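Brenwood opens orders for Nostitz wrist camera and two-finger gripper kit

Kit fits light robot arms already in use and comes with mounting, setup and recording software

9 December 2025 - Brenwood today opened orders for the Nostitz kit, a two-finger gripper with a small wide-view camera mounted at the wrist. The kit is sold to research groups, training workshops and small manufacturers that already own a light robot arm and want to add close-range vision without building the mount themselves. First deliveries are planned for January.

The kit replaces the Ernex gripper, which Brenwood has sold without a camera. Ernex owners can keep their existing wrist plate and cable and order the camera section separately. The bolt pattern on the plate has not changed.

What is in the kit

Each Nostitz kit contains the gripper body, one pair of soft-faced fingers, one spare pair, the camera with its bracket, a combined power and data cable, a wrist plate and a printed setup sheet. The bolts and the hex key for fitting them are packed in a bag inside the lid. The arm, the arm controller and the computer are not included.

The fingers open to 82 millimeters. They slide onto the carriers from the front and are held by one screw each, so a worn pair can be changed with the gripper still on the arm. Replacement pairs can be ordered in dark green or black. The two colors are the same part and can be mixed on one gripper, which some users do so that left and right are easy to tell apart in recordings.

The camera looks forward past the fingers through a fisheye lens. The picture is round, with black corners, and the fingers stay large in view because they sit close to the lens. Focus is fixed. Objects very near the lens, including the fingers, will look soft. The lens bends straight edges, most strongly near the rim, and the software can save either the round picture as it arrives or a flattened version cropped from the middle. Brenwood recommends saving the round picture and flattening it later, as the crop throws away the outer part for good.

Because the camera turns with the wrist, its picture turns too. The software does not level the picture. Arm position is saved alongside each recording for users who want to do this afterward.

Software

The recording program runs on an ordinary desktop or laptop computer and stores video, finger opening and arm position together under one session name. Sessions can be started from the keyboard or from a foot pedal, sold separately. Files are written to the user's own drive. There is no account to create and no subscription, and the program works with the network cable unplugged.

Brenwood has also changed how sessions are closed. In the Ernex software a recording that was interrupted by a power cut had to be repaired by hand. The new program writes in short sections, and the sections already saved can be opened as normal.

Existing Ernex session files can be imported. They will show finger opening and arm position only.

Use around people

The wide view takes in a good deal of the room, including people standing or working near the arm. Buyers are responsible for telling staff and visitors that the camera records, and for following the rules that apply where they work. A light on the gripper body is on whenever a session is being saved. It cannot be turned off in the software.

The kit does not make an arm safe to work beside. The safety settings of the arm itself must be kept in place, and the weight of the gripper and camera must be entered in the arm controller before first use. The figure is given on the setup sheet.

Trials

Bachmann, a fitter of shared workshops and teaching rooms, ran pre-production kits ahead of today's release. The trials led to two changes. The cable now leaves the gripper at the side, as the first version came out at the back and caught on the wrist at some angles. The bracket screws were also made longer after several worked loose.

Bachmann also asked for a lens cover that could be fitted between sessions. A push-on cover is now in the box. Trial users reported that bright ceilings and white walls could wash out part of the picture. An exposure setting has been added, but a scene with very bright and very dark areas will still lose detail in one or the other, and users should check the room lighting before a long run of recordings.

Availability

The first production run is 100 kits. Orders are filled in the order received, and a second run will be scheduled once the first is sold. Customers may order up to two kits each from the first run. Larger orders can be placed now for the second.

The camera section for Ernex owners is not limited in this way and will ship on the same schedule. It includes the bracket, cable and lens cover but no fingers, as Ernex fingers fit the new carriers.

The kit carries a two-year warranty on the gripper body and camera. Fingers and cables are treated as wear parts and are not covered. Repairs are carried out at Brenwood, and customers should remove the wrist plate and keep it on the arm before sending a gripper in.

Price lists, the setup sheet and sample recordings are available from the Brenwood sales office on request. Teaching price applies to schools and colleges and must be asked for at the time of ordering.

About Brenwood

Brenwood makes grippers, wrist plates and recording software for light robot arms. Its products are sold directly and through fitters including Bachmann.

Press and sales contact: Brenwood sales office. The picture below may be reproduced with this release.
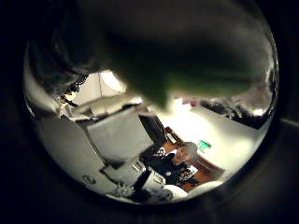 Wrist camera view past the gripper fingers, with a person in dark clothing in the room beyond. Picture: Brenwood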